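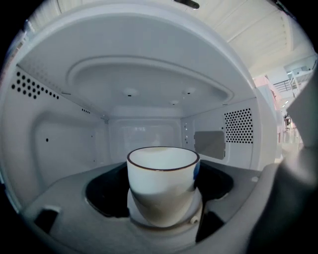
Kaan Sönmez wrote in reply to my last column that the middle of the oven is the only sensible place for a cup, that every manual he has owned says to center the dish, and that a person who sets a mug near the edge of a turntable deserves the spill. The letter was longer than that, and the rest of it concerned descaling.

I think he is mistaken on the first point, half right on the second, and entitled to his view on the third. The position of a single cup in a household microwave is a small question, but it gets settled by habit several times a day in most kitchens, and the habit is a poor one.

A microwave oven is a metal box with a source attached. Energy from the magnetron comes in through a waveguide opening, which usually sits behind a flat cover on one wall of the cavity. In many ovens, including the one with the white cup in it, that cover is on the right. The waves reflect from the walls, floor and ceiling, and the reflections add up in some places and cancel in others. The wavelength in air is close to twelve centimeters at the usual frequency, so strong and weak regions lie a few centimeters apart. Their exact position depends on the shape of the cavity and on what has been put in it. Move the load and the pattern moves with it.

The turntable exists to deal with this. It cannot make the field even. It carries the food through the uneven field, so that a given part of a casserole spends some time in a strong region and some time in a weak one. The method works well for anything wide, and it works well for anything standing away from the hub. It does least for a narrow object placed directly over the axis. A cup on the center support turns on the spot. Its outer wall describes a circle no larger than the cup, and its core stays where it was.

If the center of that particular oven happens to be a strong region, the cup heats quickly and the owner concludes that the center is best. If it happens to be weak, the cup heats slowly and the owner concludes that the oven is old. Neither conclusion has been tested. I suspect a fair number of working ovens have been replaced on the strength of a lukewarm coffee.

The manuals deserve a fair reading. The one for my own Zateo says to "place dishes centrally on the turntable," and it says so under a drawing of an oval platter. For a platter this is correct. A long dish placed off center strikes the wall, the coupling slips, and the turntable stops or shudders. The Galen manual, which I kept after the oven itself had gone, has the same sentence and then, 8 pages later, tells the reader to arrange several small cups in a ring with the middle left open. I have never seen either manual reconcile the two instructions. A single cup is a small load and ought to follow the rule for small loads. I would put it halfway out along the radius of the glass tray, with the handle pointing toward the rim so that it can be reached when it stops.

Halfway is a compromise. At the very edge the cup travels farthest, but it is also nearest the walls and likeliest to meet the door side of the cavity if the tray is badly seated. Halfway out, an ordinary mug clears everything and still passes through several strong and weak regions in each turn.

I ran the comparison at home, on the Zateo, with tap water in a plain ceramic mug. The mug holds 300 milliliters to the brim. I filled it to 258, the level at which I can carry it without attention, and I weighed the water each time instead of trusting the eye. The starting temperature was the same for every run, the mug was cooled between runs, and the water was stirred before the thermometer went in. After a fixed short period at full power the centered mug had reached 41 degrees Celsius on its worst run. The off-center mug was warmer than that on every run, and its results lay closer together. In fairness to Mr. Sönmez, the best centered run beat the average off-center one. The center was less predictable, and predictability is what I want from a machine whose only control I use is a timer.

One oven proves little. A colleague repeated the exercise on an Ejigu and found almost no difference between the two positions. I would expect that in some cavities. The recommendation still stands, on the ground that the off-center position gave up nothing in her kitchen and gained something in mine.

There is a separate matter of what the cup stands on. The tray in most ovens rests on a roller ring and engages a coupling at the center. The coupling is a molded part that sits on the motor shaft, and it is meant to transmit a turning force. The tray's weight is carried mainly by the rollers. A cup set straight on the coupling puts its whole load on a part designed for another job, and a full cup on a small support has little margin against tipping. The tray also catches overflow. Without it, liquid goes down toward the shaft, and the floor around the hub is the least pleasant part of the cavity to clean. Most manufacturers say to run the oven only with the tray and ring in place, and on that I have no quarrel with them.

I clean that area more often than I used to. The coupling on my oven lifts straight off, though the fit is tight enough that many owners assume it is fixed. The Fallaten I had in a rented apartment years ago had a coupling held by a small catch, and I broke it by pulling where I should have pressed. The replacement cost little and took most of July to arrive. A damp cloth, a drop of dish soap and a wooden skewer for the groove will do the job. Abrasive pads should be kept off painted walls. Once the paint is through, the metal beneath can rust, and a rusted spot may arc. The waveguide cover needs the same restraint - wipe it gently, leave it dry, and replace it if it is scorched, with the part specified for that model.

The cup matters too. Plain glazed ceramic is a reasonable choice. It passes most of the energy to the contents and takes up a little itself, and the handle stays usable for short heating times. The decoration deserves a look before the first use. A metallic band or gilt line can spark, while ordinary colored glaze generally does not, and color alone is weak evidence either way. If the maker has marked the underside as suitable for microwave use, that settles it. If the base is unmarked I reserve the cup for drinks poured from a kettle. I am more cautious about this than most people I know.

Shape has an effect that gets less notice. A straight-sided cup slightly wider at the top heats unevenly from top to bottom, as most cups do, with the upper layer ending up hotter. Turning the cup does nothing for that, wherever it stands. Stirring does. I stir halfway through and again at the end, and I let the cup stand a short while before drinking. Water heated by itself in a very smooth cup can pass its boiling point without bubbling and then boil over when disturbed. Short heating times reduce the risk, and a wooden stirrer left in the cup reduces it further.

Mr. Sönmez raised the spill. A mug halfway out on a turning tray is subject to a sideways acceleration so slight that the surface of the water hardly registers it. The tray turns a few times a minute. The start can be abrupt on an oven that reverses direction, and a cup filled to the brim may then lose some over the side. It would lose some in the center as well, or on the walk to the table. I fill to 258 and have not had to wipe the tray on that account.

I would like manufacturers to print a small ring on the glass tray, halfway out, with the outline of a mug on it. Several already mold a circle into the glass for other reasons. It would cost one line in the tooling drawing, and the sentence about central placement could then be confined to the platter it was written for.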